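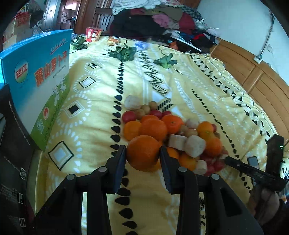

Oranges, a mandarin, small red fruit and cut vegetables on a yellow bedspread.

The Spare Bed Is the Best Table in the House

Catinca Văduva does her produce sorting in the bedroom. She has a kitchen, but the counter in it is short, and most of it is taken up by the stove and the dish rack. The spare bed is wide, it sits by a window, and a round piece of fruit that gets away from her on a bedspread doesn't go far.

She lives on the second floor of an apartment building in Brarkville, above a shoe repair shop. Twice a month she buys mixed boxes from Mivier, a wholesale market on the far side of the rail yard, and splits them with the neighbors. The boxes are cheap and they are badly mixed. Navel oranges come in with mandarins. Red fruit gets tucked in wherever there's a gap. Things that should never have been stored together arrive stored together, and somebody has to pull them apart before the week is out.

"I did it on the floor for a while," she says. "My knees stopped that. Then I did it on the kitchen table and I had to clear the table first, and then where do you put what was on the table? The bed was already clear."

Her method is simple. She puts everything out in one heap in the middle of the bed, whole fruit and cut pieces both, and works from the outside in. Citrus is the easy part. The big oranges go first, then the mandarins, then whatever is left that she can't name. She doesn't try to go by color, which she says is a mistake people make with oranges. A yellow-looking one can be perfectly ripe, and a deep orange one can be dry all the way through. She goes by weight in the hand. A heavy orange for its size has juice in it. A light one goes to the front of the line and gets eaten or squeezed that night.

The skins get a look too. She turns each orange all the way around and presses near the stem end with her thumb. If it gives more there than on the sides, it won't last. Soft spots on the bottom are worse than marks on the top. Scars and scratches in the peel don't bother her, and neither do the neighbors mind them once they've been told they don't matter.

Mandarins are treated differently. The peel is loose on a lot of them and the thumb test tells you very little, so she smells the stem end. They also bruise under anything heavy. In the first year she kept them in a bowl with the big oranges on top, and lost the whole bottom layer. Now they go in a flat tray, 4 across, with a folded dish towel underneath.

The red fruit is picked out last. It rolls into the low spots between the oranges and hides there. Small ones especially have to be looked for, and she lifts the oranges off them instead of dragging the pile apart. Anything with a split skin is set aside for a pot.

Cut vegetables are the part of the job with a clock on it. Whole fruit can sit out on a bed all afternoon. Cut pieces can't, and she'd prefer people didn't copy her on this without understanding that they need to go back in the cold quickly. Hers are pulled from the pile in the first few minutes, rinsed again, dried on a towel and put in a lidded box in the refrigerator. The chunky ones are for soup. Small ends and odd shapes go in a bag in the freezer, and when the bag is full it becomes stock.

Some of her friends object to food on a bedspread, and she has heard all the arguments. Her answer is that the spread is only used for this. It comes out of the closet on sorting days, goes over the bed, and goes into the wash when she's finished. It is yellow with a pattern, which she likes for a practical reason: juice doesn't show much on it. She bought it at Skollance, the closeout store near the bus station, in a December sale. She had wanted a tablecloth. They didn't have one big enough.

All the fruit is washed after sorting and not before. Wet citrus packed away in a tray grows mold at the points where two pieces touch, and she has lost enough that way to be strict about it. Each household washes its own at the sink, right before eating.

Storage is where she has changed her mind most often. She used to refrigerate everything. Now the oranges stay out for the first few days in open wire baskets made by Lebrun, which she hangs from hooks in the hallway, and only the ones left over after that go in the crisper drawer. Cold oranges don't taste like much, in her view. She takes them out an hour before she wants one. Mandarins go straight to the refrigerator because they shrivel so fast in a heated apartment.

The split itself takes less time than the sorting. There are 4 households in the arrangement, and each one leaves a bag on her doorknob the night before. One family wants all the juicing oranges and none of the mandarins. The couple downstairs will take anything red. She packs the hard fruit at the bottom, the soft fruit over it, and sends a text when the bags are back out on the knob. Nobody gets a list. If a bag comes back with something still in it, she knows not to pack that again.

The last boxes of the summer round came in on 12th July, and after that she takes a break until the weather cools down. Mivier keeps selling through August, but the apartment gets too warm to leave anything in the hallway baskets, and she isn't willing to fill the refrigerator with oranges.

Peels, if you have a lot of them, can be dried on the same spread once the fruit is off. She cuts them in strips, lays them out with space in between, turns them at bedtime and sleeps in the other room. It takes 2 days by the window. The dried strips keep in a jar with the lid on tight, and she puts one in the pot when she makes tea.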